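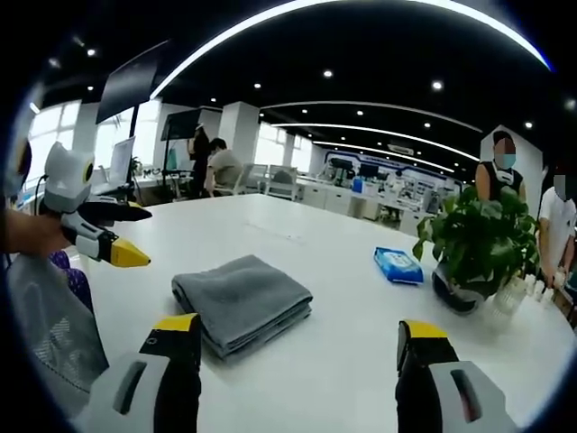 The gray towel, with a gripper finger on either side of it.

I had folded the towel 468 times by the time Nusent moved us to the long table.

The grippers weigh little at first. By the end of a shift my thumbs shook when I buttered bread. My sister asked what I did all day and I said laundry.

Enache, the robot that would learn from us, stood in a building I had never been to. It needed 100 good folds a day from each pair of hands. A fold was good if the corners met and you didn't hurry.

In December they played us a clip. Two arms lifted a towel, brought the edges together and stopped. Then the left arm gave it a small pat in the middle – two taps, quick.

"What's that for?" the supervisor asked.

I kept my eyes on the table. My mother patted every towel she ever folded.

"Leave it in," someone said, and we went back to work.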